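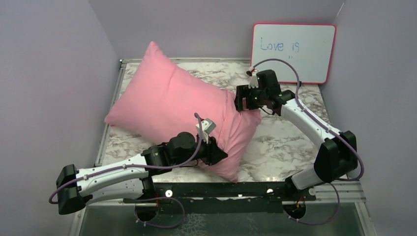
Virnton has changed the default video encoder in Mitow, its desktop calling client, and the new setting reaches managed installations in May. The change affects one-to-one calls and group calls alike, but not recorded messages, which continue to be compressed on the server. The old encoder was tuned for faces against plain walls. It spent most of its bits on movement and treated low-contrast detail as noise, so that grey veining on a white marble-patterned surface, or the wrinkles in a pink pillow, would be smoothed into a flat patch whenever the line was busy. The new one keeps more of that texture at the same bit rate, at the cost of extra work for the sender's processor. Sites that use video calls to show objects, drawings or samples will notice the difference more than those that use them for meetings.

Print this page | E-mail this page

What changes on the desktop

The encoder is chosen at the start of each call, when the two ends exchange a list of what they can decode. Until now Mitow has put the old encoder at the top of that list and offered the new one only where an administrator had switched it on by hand. From the May update the order is reversed. If both ends support the new encoder it is used; if either does not, the call falls back to the old one without a message to the user.

In a group call the rule is stricter. The server picks a single encoder for all senders, and it picks the one that every participant can decode. A single old client in the call will therefore hold everyone back to the old encoder for as long as it stays connected. When it leaves, the server waits 30 seconds before switching up, to avoid changing back and forth if someone is reconnecting. The picture may freeze briefly at the switch. Audio is carried separately and is not interrupted.

Browser users are a special case. Mitow in the browser relies on whatever the browser provides, and the update does nothing to add support where it is missing. Administrators with a large number of browser users should expect most of their group calls to stay on the old encoder for now.

Load on older machines

Encoding is the expensive half. Decoding the new format costs slightly more than before, but on any machine that already runs the client comfortably the increase is unlikely to be seen. Sending is different. On a laptop without hardware support for the format, the client has to do the work in software, and the fan will make this plain to anyone sitting nearby.

Mitow measures its own encoding time during the call. If frames are taking too long it first lowers the frame rate, then the picture size, and only then asks the server to return to the old encoder. Virnton has kept the thresholds for these steps out of the settings panel, though they can be set through the policy file. We would leave them alone at first. Set too tightly, they produce a call that drops in quality every time another program wakes up.

Battery life is the more common complaint in our own use. Staff who spend long periods on calls away from a socket may be better served by a policy that keeps the old encoder when the machine is unplugged. The option exists, is off by default, and is listed under power rather than under video.

Effect on the network

The bit rate ceiling is unchanged, so links sized for the old encoder will carry the new one. Average use may go down a little where callers sit still, and up a little where the camera is pointed at something detailed. Traffic is also less even than it was. The new encoder sends larger bursts when the view changes suddenly, for example when a presenter switches from one camera to another, and a router with very short queues can drop packets at that point.

Where calls share a link with desk telephones, check that voice traffic is marked and that the marking survives as far as the outer router. Sites that have relied on spare capacity instead of marking have mostly got away with it, and may now hear clicks they did not hear before.

Firewalls that inspect calls need attention as well. Flornden, whose gateway is used at many smaller sites, has issued a new rule set that recognises the format. With the previous rule set the gateway does not block the call outright; it strips the new encoder from the list as the call is being set up, and both ends then behave as though the other were an old client. The call log shows the fallback but gives no cause, which makes it an awkward fault to trace.

Meeting room units

Room units made by Brito decode the new format with their current firmware but do not send it. A call between a room and a desktop will therefore run with a different encoder in each direction, and this is normal. According to Cristóbal Cáceres, who looks after the client at Virnton, the mixed arrangement was tested only with one room unit in the call. "With several rooms connected we would rather people pinned the old encoder until the server update is out," he told us. No date has been given for that update.

Before the update

Administrators can hold the change back for 14 days by setting the deferral flag, after which it is applied at the next restart of the client. The flag must be in place before the update is offered. Setting it afterwards has no effect.

We suggest turning the new encoder on early for a small group that includes the oldest laptop model still issued, and making at least one call through the firewall and one to a room. The statistics window, opened from the call menu, names the encoder in use for each direction. Look there instead of judging by eye, as a still picture from a well-lit desk looks much the same with either.

Existing policies that name an encoder explicitly are respected and will not be overwritten. Policies that say only "automatic" will follow the new order.

We use cookies to remember your newsletter preferences. By continuing to read you agree to their use.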